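Bokenbridge repair bench – gallery

Posted 12/28/20 by Sylvie McKinnon

Quick one before I shut the shop for the holidays. Here's a batch, plus notes. More captions when I get a minute (don't hold your breath).

If you dropped something off in November and haven't heard from us, call. Don't email, the inbox is a mess. Thérèse has the list.

Old desktops mostly, this time of year. Offices clear them out, we get them by the carload, some get fixed up and go to the school in Beaulieu and some get stripped for parts. The best ones are the plain office towers – nothing fancy inside, room for your hands, standard screws. Slim ones are a pain and Colleen won't touch them.

Pocket tray and the aluminum rails behind it. Square pockets, raised walls, so bits stay where you put them.

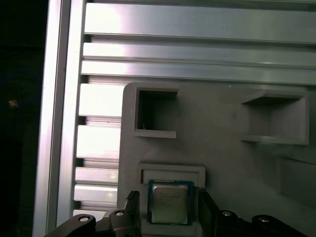
Memory slots. Blue stick in the top one, two empties under it, slots 2 and 1 printed right on the board.

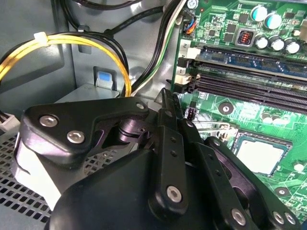 Same bench, power supply end. Silver box, white label, drive bays off to the side.
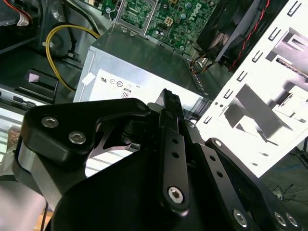

Memory is the cheapest thing you can do for an old tower and I wish more people would ask before buying a new one. Most of what comes through the door has a single stick in it and the owner thinks the whole machine is shot. Check what type your board takes first, the sticks are keyed and the wrong one won't seat no matter how hard you lean on it. Push the latches at the ends of the slot open, line up the notch, press both ends down til they click. The cream ones in the slot picture are easy to find against the green, on some boards they're black on black and you need a flashlight. Power supplies are another story. Read the label before you order a replacement, I've had customers bring in a 400 watt unit that didn't fit the case when the 300 they took out was working fine. And don't open the box itself, ever, bring it in. The 80 logo is just the efficiency rating, by the way, it is not the wattage – Ha-neul gets that question at the counter constantly.

Ticket 1577, your tower is done and sitting under the counter, please come get it, it's in everybody's way.

Thanks to Funmilayo for redoing the parts shelf, can finally find the standoffs. Still short on SATA cables if anyone has a drawer full of them. Back in the new year, hours to folllow.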